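Home | Projects | Reports | Team | Contact
Last updated: 06/04/2025

Practice Rules for Simulated Door Tasks
Eulalia Godoy, Rok Trajkovski
Project Clernevlow, supervised by Abelardo Orellana

3. Scope

This section sets out the rules we applied to door manipulation in simulation. The draft rules from March left the approach phase to the operator. Two operators working from the same draft produced trials that could not be compared, so the approach is now specified.

3.1 Approach and grasp

The gripper must be open before it enters the handle zone. Both fingers must be visible in the wrist view, one on each side of the grip, before the close command is sent. Closing on one finger's contact alone is recorded as a fault, even when the door moves afterward.
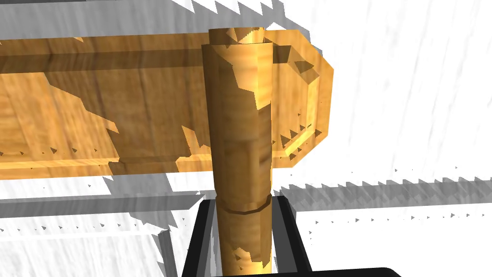
Closing force is limited in the controller and may not be changed during a session. If the grip slips, the operator opens fully, backs off and starts the approach again. A trial allows 3 attempts.

3.2 Rendering faults

Jagged shadow edges on handles and panel moldings are logged but do not void a trial. A trial is void if the handle mesh and the finger mesh overlap at any time step. Of 100 trials, 19 were voided under this rule.

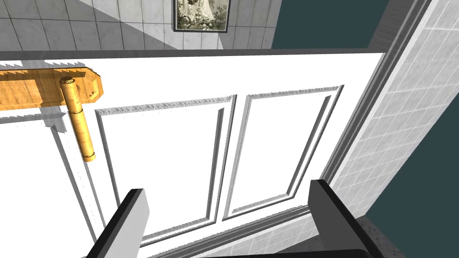
Voided trials stay in the log with their original numbers. Fermín Painemal reviewed 47 of the remaining trials against the written rules and marked each one pass, fail or unclear. Unclear trials were sent to a second reviewer.

3.3 Two-arm operation

Only one arm may touch a door at a time. The other arm holds position outside the swing path. Its joint targets are frozen until the active gripper has released the handle and backed off.
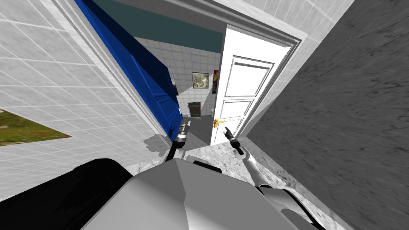
Figure 3. Both arms extended near the blue and white doors, with one gripper close to the brass handle.

The stop command applies to both arms regardless of which is active.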